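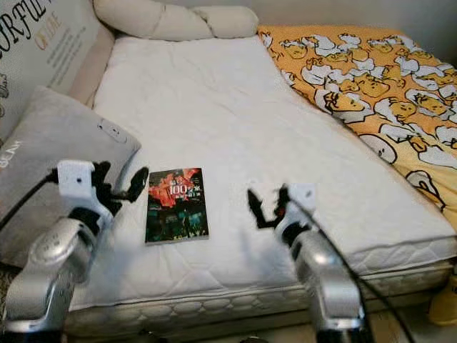

Bare mattress, a book left lying on it, both arms in reach.

Bedroom Tips: When the Bed-Making Arms Snag
By Trinidad Galang
2023-11-23

We have run a pair of Dorkine arms at the foot of the bed for most of the fall, and this month they failed in a way I should have seen coming. The left arm was pulling the comforter up when its cable caught under a fold. It kept pulling. By the time I reached the stop button the cable jacket had split near the wrist and the arm had dropped into a fault, still gripping the fabric.

Nothing was hurt except the cable, but it cost me an afternoon. What follows is how we set up now.

Before you start

Walk the cables first. Ours had worked loose from its clip, and there was enough slack for the bedding to land on it. Leave what the wrist needs for a full turn and clip the rest back. 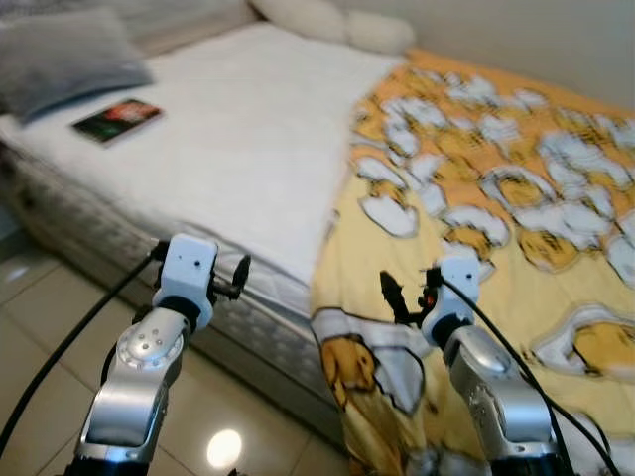
A snag usually starts low, where you aren't looking. The arms watch the top of the bed fairly well, and they do badly with whatever is below the edge. Look at the duvet hanging down between the two arms, with a cable passing over it on the right. That was the layout that caught us. Fold the overhang back onto the bed before you press start, and keep the floor cable away from where the fabric will fall. Take off books and cases too. A hard cover under a blanket can stop a gripper cold.

Pillows are the other trouble. The factory grip force is set for firm ones, and a soft pillow gets squeezed until the arm reads it as an empty hand and closes harder.

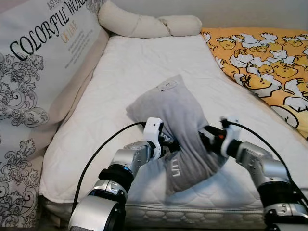

Turn the force down to 50 on the settings page and try one pillow at a time. If the arm slips, go up by 2 and try again. Tharun Hegde runs his at the factory number and has torn a seam, so I would start low.

Keep people and pets off the bed while the power is on. The arms can sit still through a long pause and then move -- a pause is not a stop.

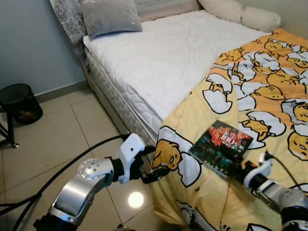 If an arm faults while holding something

Press the stop button, then switch off at the wall. Don't tug the item out of the gripper with the power on.

Wait eight minutes before touching the wrist. Ours stays warm for a while.

Open the fingers with the release key and support the arm with your other hand, as it can sag.

Run your thumb along the whole cable. Any nick or flat spot means a new cable. Tape did not hold on ours.

Power up with the bed clear and run one slow cycle before putting the bedding back.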